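Reference > Clothing > Trousers > Black jeans

Black jeans are denim pants dyed black instead of blue, and I've been keeping this article going since May 31, 2020, so forgive me if it gets a little personal in places.

The usual cloth is a cotton twill. On blue jeans the crosswise threads are left white, which gives you that pale inside. On black ones both sets of threads are often dyed, and the color lasts longer (mine still fade at the knees, of course!). Sulfur dye is the common choice, and it goes toward charcoal or a rusty brown with enough hot washes. My friend Rigoberto Zepeda swears by cold water and turning them inside out, and I've come around to his way.

Stitching is where makers get to play. Some sew everything in black thread so the seams vanish, and others pick gray or tan so the pockets stand out. 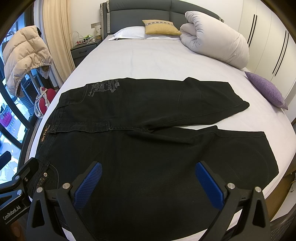 Decorated black jeans are my favorite branch of the family, and I could go on about them all day. Embroidery usually goes on the back pockets or the thigh, where the cloth stays fairly flat and there's room for a design. Gray works really well on black, I think – the script lettering and floral shapes on the thigh of this pair are a nice case, and the faint gray stitching along the front pocket goes right along with them. Prints are cheaper but crack sooner, so keep the iron off them.

For folding, lay the pants on a bed, smooth the legs, put one over the other and fold up from the hem.

See also: Denim; Twill; Overdyeing; Rivet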